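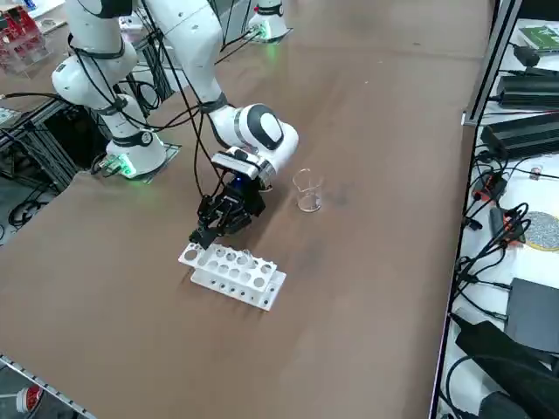

작업대 위의 흰색 시험관 랙.

6월, 월요일. 꼭두서니 염색 기록, 양모 쪽

창문을 다 열어 놓아도 염색실이 후끈한 계절이 왔다. 지난번 기록을 다시 읽어 보니 내가 "색이 좀 탁함, 다음엔 주의"라고만 써 놓고 뭘 주의해야 하는지는 한 글자도 안 적어 놓았더라. 그래서 오늘은 말이 길어지더라도 생각나는 대로 다 적어 두려고 한다. 나중에 읽을 사람은 필요한 데만 골라 읽으시길. 특히 Joelle은 급하면 맨 뒤 할 일부터 봐도 된다.

오늘 쓴 실은 Skorutik에서 온 무염색 양모 실이다. 타래 하나가 34그램이고, 같은 타래를 세 개 준비했다. 손으로 만졌을 때 기름기가 꽤 남아 있어서 (양 냄새도 조금 난다, 나는 이 냄새를 좋아하지만 Yaqin은 질색한다) 정련을 평소보다 천천히 했다. 중성 세제를 푼 미지근한 물에 담가 두고 절대 비비지 않았고, 헹굴 때도 물 온도를 세제물과 똑같이 맞췄다. 예전에 성급하게 찬물로 헹궜다가 타래 하나를 거의 펠트로 만들어 버린 적이 있는데, 그 타래는 아직도 내 서랍 안에서 연필꽂이 받침으로 살고 있다.

매염은 명반에 주석산을 조금 섞어서 했다. 실 무게에 맞춰 재는 건 늘 하던 대로이고, 비율은 벽에 붙은 표를 따랐다. 명반은 따뜻한 물에 완전히 녹인 다음에 넣었다. 덜 녹은 알갱이가 실에 붙으면 그 자리만 진하게 물이 드는데, 한번 그렇게 되면 손쓸 방법이 없다. 매염이 끝난 실은 욕 안에서 그대로 식히고, 물기를 짜서 젖은 수건에 싸 하룻밤 두었다. 하룻밤 묵힌 쪽이 색이 더 고르게 먹는다는 건 순전히 내 느낌이고, 제대로 비교해 본 적은 없다. 언젠가 해 봐야 한다고 벌써 몇 번째 쓰는지 모르겠다.

염재 이야기. 꼭두서니 뿌리는 Jullden 밭에서 캔 것과 Flollier에서 사 온 것, 이렇게 두 가지를 썼다. Jullden 것은 우리가 직접 말려서 굵기가 들쭉날쭉하고 흙도 제법 붙어 있다. 부러뜨려 보면 속이 주황빛이 도는 붉은색이라 보고만 있어도 기분이 좋다. Flollier 것은 곱게 썰려서 깨끗하게 포장되어 오니 편하기는 정말 편한데, 언제 캔 뿌리인지 적혀 있지 않아서 그게 늘 아쉽다. 다음 주문 때 한번 물어봐야겠다.

두 가지 모두 첫물은 버리지 않고 따로 받아 두었다. 찬물에 잠깐 담갔다가 따라 낸 물인데, 누런색과 갈색 기운이 여기서 많이 빠져나온다. 붉은색을 맑게 내고 싶으면 이 과정을 건너뛰면 안 된다. 지난번 색이 탁했던 것도 아마 이것 때문이 아니었을까 싶다. 기록에는 없지만 그날 점심 약속이 있어서 서둘렀던 기억이 난다. 받아 둔 첫물에는 자투리 실을 넣어 볼 생각이다. 잘 익은 살구 껍질 같은 색이 나오면 좋겠는데, 기대는 조금만 하기로.

본 염색은 온도가 전부라고 해도 될 정도다. 오늘은 66도를 넘기지 않기로 정하고 냄비 옆을 떠나지 않았다. 꼭두서니는 너무 뜨거워지면 갈색이 올라와서 애써 빼낸 탁한 기운이 도로 돌아온다. 우리 화구는 제일 약한 불도 꽤 센 편이라, 온도계를 보다가 끄고, 조금 내려가면 다시 켜고, 이걸 오후 내내 했다. 중탕으로 바꾸니 훨씬 수월해졌다. 처음부터 중탕으로 할 걸 그랬다. 큰 냄비가 선반 맨 위에 있어서 꺼내기 귀찮았던 것뿐인데, 귀찮음의 값을 오후 절반으로 치른 셈이다.

타래별로 정리하면 이렇다.

첫째 타래: Jullden 뿌리, 수돗물 그대로. 벽돌색에 가까운 붉은색. 따뜻하고 묵직하다. 끈으로 묶은 자리가 조금 옅게 남았는데, 내가 너무 꽉 묶었다. 다음에는 8자로 느슨하게.

둘째 타래: Jullden 뿌리, 탄산칼슘을 아주 조금 더한 물. 셋 중에 제일 붉다. 젖었을 때는 깜짝 놀랄 만큼 진했고, 마르면서 한 단계 가라앉았지만 그래도 맑다. Yaqin이 지나가다가 석류 같다고 했는데 딱 그 말이 맞다. 나는 이 타래가 제일 마음에 든다.

셋째 타래: Flollier 뿌리, 탄산칼슘을 더한 물. 둘째보다 주황 쪽으로 기울었다. 얼룩은 하나도 없고 고르기로는 으뜸이다. 뿌리가 곱게 썰려 있어서 그런지, 실을 망에 넣은 덕분인지는 오늘 것만 가지고는 말할 수 없다. 두 가지를 한꺼번에 바꾼 내 잘못이다. Yaqin이 이런 걸 보면 늘 한숨을 쉬는데, 이번에도 미리 사과해 둔다.

망 이야기가 나온 김에. 첫째와 둘째 타래는 뿌리 조각과 실을 한 냄비에 그대로 넣었더니, 헹굴 때 잔뿌리가 실 사이에 끼어 떨어지지를 않았다. 다 말리고 나서 털어 내니 좀 낫긴 했지만 바닥이 온통 붉은 가루였다. (비질은 했는데 개수대 밑은 아직이다. 내일 아침에 하겠음.) 다음부터는 뿌리 쪽을 망에 넣고 실은 자유롭게 두는 편이 좋겠다. 실을 망에 넣으면 눌린 자국이 생길까 봐 늘 마음이 쓰인다.

헹굼물은 세 번 갈았다. 둘째 타래는 마지막 물에도 분홍기가 조금 남아 있었다. 더 헹구면 더 나올 것 같았지만 저녁때가 되어 거기서 멈췄다. 세탁 견뢰도를 볼 때 이 점을 잊지 말 것. 헹굼이 모자라서 빠지는 색과 정말로 약해서 빠지는 색은 다르니까. 빛에 얼마나 견디는지는 창가에 카드를 걸어 두고 볼 텐데, 실을 감은 카드의 반쪽을 두꺼운 종이로 가려 두었다. 카드 뒷면에 연필로 타래 번호와 물 종류를 적었으니 혹시 떨어져 있으면 아무 데나 다시 꽂아 주면 된다.

물에 대해서 한마디만 더. Joelle이 예전부터 우리 수돗물이 너무 무르다고 했는데, 오늘 첫째와 둘째를 나란히 놓고 보니 그 말을 좀 더 귀담아들을 걸 그랬다. 같은 뿌리, 같은 실, 같은 냄비인데 이만큼 차이가 난다. 할머니가 강 건너 우물물로 빨래를 하면 색이 달라진다고 하시던 말씀이 문득 떠올랐다. 그때는 그냥 하시는 말씀인 줄 알았는데.

Su 작업용 시험 조각은 오늘 손을 못 댔다. Su 쪽에서 원하는 건 조금 더 차분한 붉은색이라고 들었으니, 둘째보다는 첫째 타래에 철을 아주 살짝 더한 색이 가까울 것 같다. 철은 정말 조금만 써야 한다. 색이 금세 어두워지고 양모도 거칠어진다. 쓰던 냄비를 다른 염색에 다시 쓰지 않도록 철 전용 냄비에는 손잡이에 검은 끈을 묶어 두었다.

남은 염액은 뚜껑을 덮어 냄비째 두었다. 색이 아직 꽤 남아 보여서 내일 한 번 더 쓸 생각이다. 더운 날씨라 오래 두면 곰팡이가 피니까 모레는 안 된다. 뿌리 건더기도 건져서 말리는 중인데, 건조대 아래 칸에 있으니 쓰레기로 알고 버리지 말아 주시길. 지난번에 그렇게 한 자루를 잃었다.

할 일
개수대 밑 붉은 가루 닦기 (나)
Flollier에 수확 시기 문의 (Joelle, 주문할 때 같이 부탁해요)
셋째 타래 다시, 이번에는 망 없이 (나)
첫물에 자투리 실 넣어 보기
Su 시험 조각, 철 넣은 것과 안 넣은 것 (Yaqin과 같이)
중탕용 큰 냄비를 아래 선반으로 내리기
명반 남은 양 확인, 통이 꽤 가벼웠음

추가. 저녁 먹고 와서 다시 보니 둘째 타래가 전등 밑에서는 좀 더 보랏빛으로 보인다. 내일 아침 햇빛에서 다시 보고 적겠음.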